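Section 4. Two-Gripper Bowl Exercise

4.1 Purpose

This section describes the set-up and conduct of the bowl exercise for members of the Stirnard Student Robotics Club. The exercise is performed by two students, each working one hand-held gripper. Members must complete the single-gripper exercises in Section 3 before attempting it.

Questions about this section should be directed to the session lead, Ladi Adeyemi, or to the equipment officer, Mehrangiz Bagheri.

4.2 Preparing the Work Surface

1. Choose a raised surface that can be reached from at least two sides.
2. Spread a cloth over the surface and smooth out large folds. Patterned cloths are permitted and are encouraged once a pair has passed the plain-cloth round.
3. Place the bowls within reach of both operators.
4. Remove any items that could roll into the working area. Household items may remain beyond it.

Note: Small wrinkles in the cloth do not need to be removed. Rounds are meant to reflect ordinary rooms.

4.3 Checking the Grippers

1. Open and close the jaws fully. Movement should be smooth over the whole range.
2. Inspect the pivot pins on both linkages. A pin that stands out from the bar must be reported before use.
3. Wipe the blue fingertip pads with a dry cloth. The ridges must be free of lint.
4. Enter the gripper number in the session log.

CAUTION: Keep fingers, sleeves and cords away from the open linkages. The gaps between the bars close quickly when the handle is squeezed.

4.4 Starting Position

The first operator holds the gripper low over the cloth with the jaws open and empty. The second operator approaches from the side, toward the rim of the nearer bowl.

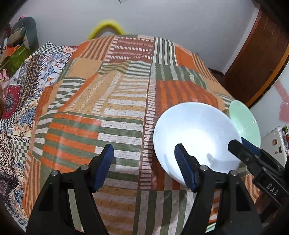 Figure 4-1. Open jaws at the white bowl, with the second gripper at its right rim.

Operators should agree aloud on who will move first. The two grippers must not touch each other during the approach - a collision ends the round, and both tools must be checked again as described in 4.3.

4.5 Running a Round

1. The session lead calls the start.
2. The first operator grasps the rim of the bowl and holds it steady.
3. The second operator grasps the opposite side. Both lift together, up to 2 inches above the cloth.
4. Set the bowl down, release it and return to the starting position.

Each pair completes four rounds before changing places.

Note: Glossy bowls may slip. Do not squeeze harder to correct a poor grip - set the bowl down and begin the round again.

4.6 After the Session

Return both grippers to the Tamuno cabinet with the jaws closed. The completed log is given to Cor Kramer, who keeps the club records.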